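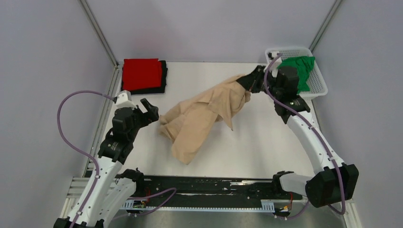 Site Visits

Visit to the Bisden Textile Care Centre
Tuesday, March 14, 2023

Members of the Metisport facilities group were received at the Bisden centre by Beatrice Urio, Operations Manager, and Donal Quinlan, who is responsible for staff training. The purpose of the visit was to review how small cloths and towels are sorted, folded and stored before being returned to clients.

The centre handles 2,190 pieces on an ordinary weekday and up to 3,000 in July, when the sports clubs hold their summer programs. Cloths are kept apart by colour throughout. The folding table shows the arrangement on a small scale: a red cloth and a black one lie folded in a back corner, the red on top, with a green cloth in a white mesh basket in the other corner and a tan one still to be folded. The white tabletop and pale walls make the colours easy to tell apart.

Ms. Urio explained that a cloth is first lifted by one corner so that the folds fall out, then laid flat and folded in half twice. Edges are matched on the second fold only. Arnout Verbruggen asked whether larger towels follow the same method. They do not; anything over 100 centimetres is folded in thirds.

The group then toured the storage room, where 158 labelled shelves are assigned to individual clients. Mr. Quinlan noted that the labels will be replaced before July.

Metisport thanks the centre for its hospitality. Questions about the visit may be directed to Petro Bilyk at the facilities office.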